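Hukine Singing Weekend: your questions

Last updated March 2018

Do I need to be able to read music?
No! Plenty of our singers can't, and Fulvio Pagano teaches nearly everything by ear, a line at a time, until the whole room has it. If you like having the dots in front of you there are printed copies on the piano. Help yourself.

I was told at school that I can't sing. Can I still come?
Please do. We get this one more than any other, and the people who ask it are often the ones still humming in the car park at the end. Stand next to someone loud for the first hour and see how you get on.

What will we be singing?
Rounds, work songs, a couple of big slow harmony pieces and (by popular demand) the Carnura lullaby again, which is gorgeous with a full room. Fulvio always keeps one song back as a surprise, and no, we won't tell you.

How do I know which part I am?
Try the low one first, then move up if it feels like growling. You can swap between songs, or in the middle of one if you're quiet about it.

When does it start?
Doors open at 9, with warm-ups as soon as the kettle has done its first round. Both days finish with a sing-through, and friends and family are welcome to come in and listen.

How do I get there?
We're at Sanna Hall. The 551 bus stops outside, and there's a bike rack by the side door. Parking is tight, so do share a car if you can.

Can I bring my children?
Yes, from age seven, as long as a grown-up sings with them.

I can only manage one of the 2 days. Is that all right?
Of course. Choose "one day" on the booking form. You'll pick up what you missed surprisingly fast.
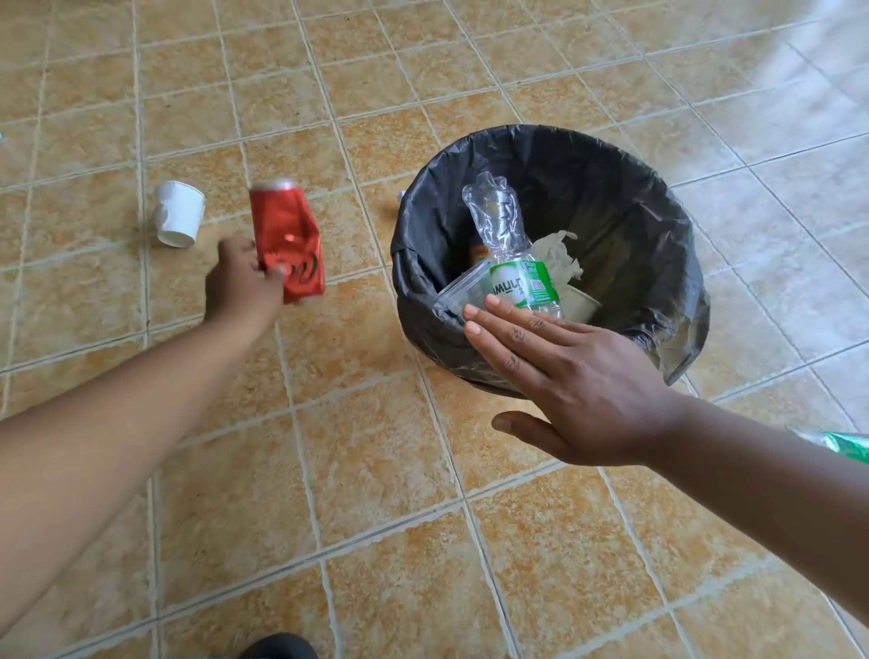
Food, drink and rubbish

Is lunch included?
Soup and bread from Wodimen Bakery, yes, and there's always a vegan pot. Bring your own cold drinks if you'd like something fizzy, though maybe not just before the high bits! Empty cans go in the recycling crate by the kitchen hatch.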